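Resetting the chairs in a small meeting room

Work from the window side toward the door. Lower the blinds first so glare does not hide marks on the floor.

1. Roll every chair clear of the round table. Check the wood floor for grit before moving anything back.

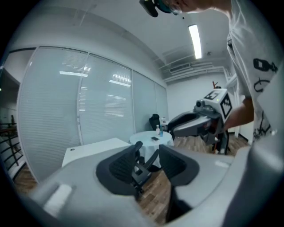 Black office chair by the glass wall, blinds down.

2. Look under each chair for chargers and loose cable. Coil any cable and move it at least 100 mm outside the path of the casters.

3. Face the chair and check the base and gas cylinder from seat height. Grip both armrests and rock them. Tighten any that shift.

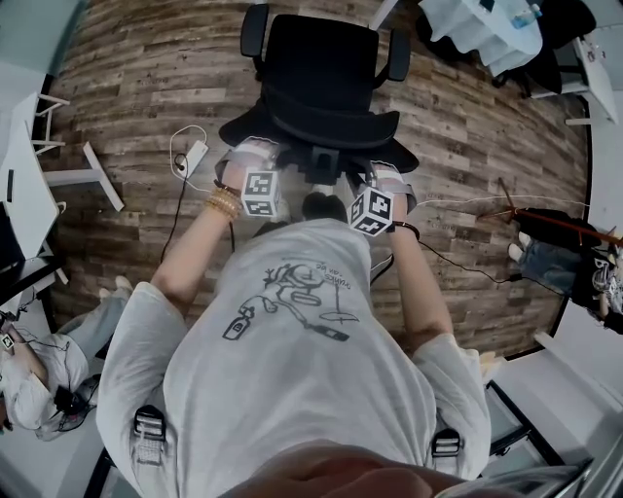
4. Wipe the mesh backrest with a dry cloth. Use Tamau cleaner on the armrests only, diluted in up to 300 ml of water.

5. Return the chairs to the table, seats facing in, with 9 cm between armrest and table edge.

Repeat each May. Chairs that fail step 3 go to Beverley Catterall at Lesstead for a new cylinder.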